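Search this site
Enter keywords Go
Print this page | E-mail this page

KUTURA PUBLIC LIBRARY DISTRICT
Board of Trustees, Regular Meeting
Minutes of Apr 19, 2022

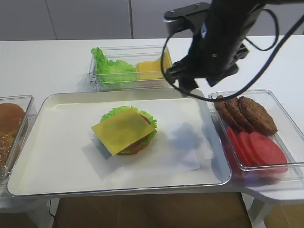 Call to Order
The meeting was called to order by the President, Nantana Rattanakul, in the upstairs meeting room of the Main Library. A quorum was present. The President noted that the agenda had been posted at both branches and at the district office as required.

Approval of Minutes
The minutes of the previous regular meeting were approved with one correction. Under Facilities, "Temo Street entrance" should read "Temo Street parking lot entrance."

Public Comment
A resident of the Yimyam neighborhood spoke in favor of longer evening hours at the Yimyam Branch. She stated that the present closing time does not allow parents who work in town to pick up held items on weekdays. A second resident asked whether the large print collection would be moved back to the first floor. The Director replied that the shelving is on order and that the collection will be moved when it has been installed.

Director's Report
The Director's written report was received and placed on file. In addition, the Director reported the following:

The change to the new catalog, Jokance, is going forward. Staff training has been completed at the Main Library and will begin at the Yimyam Branch next. Patrons will keep their present card numbers. Saved reading lists will not carry over, and a notice to that effect will be placed at the service desks and in the newsletter.

The book drop at the Yimyam Branch was out of service for 3 days owing to a broken hinge. No fines were charged during that period.

Registration for the summer reading program will open before the end of the school year. The closing event will be held in July on the lawn of the Main Library, with the auditorium reserved in case of rain.

Financial Report
The financial report was presented and reviewed. A question was raised about the increase in the heating line. The Director explained that two billing periods had been posted in the same month and that the line remains within budget for the year. The report was accepted and filed for audit.

Old Business
a. Yimyam Branch roof. The contractor has inspected the flashing on the north side and recommends repair at this time, with full replacement to be considered in 5 years. The Board discussed the condition of the gutters, which were not part of the inspection. Motion to authorize the repair at a cost not to exceed $3000. Seconded and carried.

b. Meeting room policy. The revised draft was read. The Board asked that the section on outside groups state more clearly that rooms may not be reserved more than 20 days in advance. The draft was returned to the Director for revision.

New Business
a. Evening hours. Following the public comment, the Board directed the Director to prepare a cost estimate for keeping the Yimyam Branch open one additional evening each week. The estimate is to include staffing and utilities.

b. Withdrawal of materials. Motion to declare the listed reference volumes and the microfilm reader surplus and to permit their disposal in accordance with policy. Seconded and carried, with one abstention.

Correspondence
A letter of thanks was received from the Temo Garden Club for the use of the display case.

Adjournment
There being no further business, the meeting was adjourned. The next regular meeting will be held at the Yimyam Branch.

Respectfully submitted,
Secretary to the Board

Print this page | E-mail this page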